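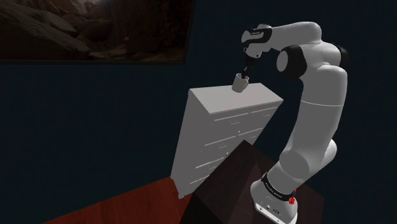
*Cup and dresser task in the simulator, arm driven by remote control*

Hello all,

Thank you for the kind words after my last message, and sorry to have been so slow in answering. I did want to come back to this point properly:

> On 11/22/19, Brynhildur Damgaard wrote:
> We have 381 demonstrations of the cup task and I'm inclined to keep the lot. Is it really worth throwing any out? The hand controller is tiring, and I'd hate to waste people's work.

I do sympathise, Brynhildur! I went through all of ours with a large pot of tea and kept 367 in the end. The 14 I dropped were the ones where the driver had plainly lost the thread — long pauses, or the gripper opening and closing in mid-air while they hunted for the right button. I left the wobbly ones in, so long as the driver got themselves out of trouble, and I'm glad I did, as the arm needs to see a bit of recovering too.

The other thing I'd look at is how people take hold of the cup. Our drivers at Cunstead each had their own habit, and when we mixed them all together the arm dithered terribly over the rim. Now we agree on one approach before a session (straight down, slowly, fingers square to the rim) and write it on a card by the controller. If you use the Wuvov scripts, do slow the wrist down as well. I have mine at 68 per cent and find it much kinder on the hands. 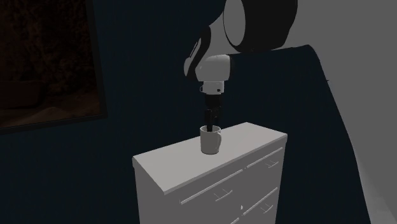

Brynjólfsdóttir wrote back to me off-list that she would go further and have one person drive every demonstration for a given task, even if it takes a fortnight, and only bring in a second driver once the arm can manage by itself. I can see the sense in it, though I'm not sure my thumbs would last. Has anyone on the Osance side tried it that way?

All good wishes to everyone, and do keep the questions coming.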